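Start | Handbuch | Meldungen | Kontakt

Kapitel 7: Einen Vorfall melden und Zugang sperren

Die Anleitung gilt für Lokale, die das Einlassregister Pruvico nutzen. Bei akuter Gefahr immer zuerst die Polizei rufen, der Eintrag kommt danach.

1. Im Menü »Vorfälle« auf »Neu« tippen und die Uhrzeit prüfen. Das Gerät übernimmt die Systemzeit.
2. Art des Vorfalls wählen (Diebstahl, Körperverletzung, Drogen, Hausfriedensbruch).
3. Beobachtungen knapp eintragen. Vermutungen gehören ins Feld »Anmerkung«. 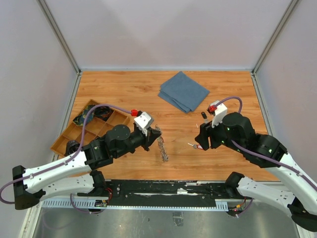
Kolbrún Kvaran merkte zur letzten Fassung an, dass im Feld »Anmerkung« keine Namen von Gästen stehen sollten, weil es beim Export mit ausgegeben wird. Der Hinweis ist übernommen.

4. Zeugen mit Rückrufnummer erfassen, höchstens 8 pro Vorfall.
5. Aktenzeichen der Polizei nachtragen, sobald es vorliegt.

Achtung: Nach dem Speichern lässt sich der Text nicht mehr ändern. Korrekturen nur über »Nachtrag«.

6. Hausverbot unter »Sperren« anlegen und die Dauer in Tagen eingeben. Voreingestellt sind 183.
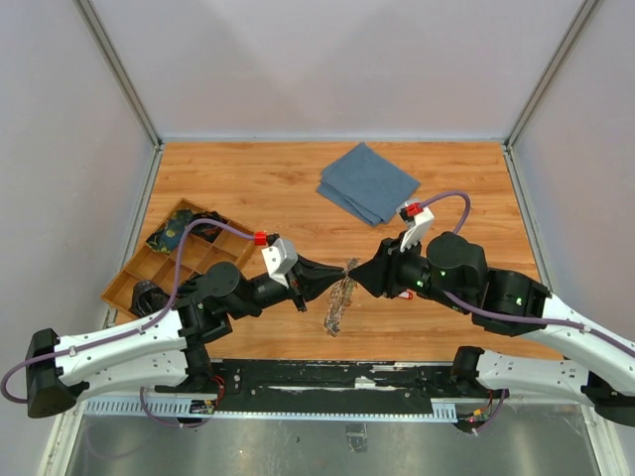 7. Sperre mit der PIN der Schichtleitung bestätigen. Sie gilt dann an allen Eingängen des Betriebs.

Hinweis: Ab über 1265 Einträgen wird die Suche langsamer. Abgelaufene Sperren deshalb regelmäßig archivieren.

Kommentare

Willy Nijs: Bei uns fehlte der Menüpunkt »Sperren«. Man muss als Schichtleitung angemeldet sein, bitte ergänzen.

Gast: Kann man den Nachtrag auch am Handy schreiben?

Redaktion: Ja, ab der Fassung vom Juli.

© Flamunia | Kontakt | Nach oben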